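Qu'est-ce que la mémoire d'un ordinateur ?

Un ordinateur garde ses informations à deux endroits. Le premier est la mémoire vive, que l'on appelle aussi RAM. Elle contient ce dont la machine a besoin tout de suite : le jeu ouvert, la page affichée, le dessin en cours.

Quand on éteint l'ordinateur, la mémoire vive se vide. Il faut donc enregistrer son travail avant de partir.

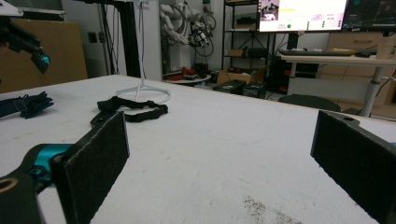 Une sangle noire à boucle sur une table blanche.

Le second endroit est le stockage – un disque ou une carte mémoire. Les fichiers y restent, même sans courant.

Le mot à retenir : l'octet. C'est l'unité qui sert à mesurer la mémoire. Un kilo-octet vaut 1 000 octets.

Fiche rédigée par Aníbal Henriques, atelier Matos, août 2020.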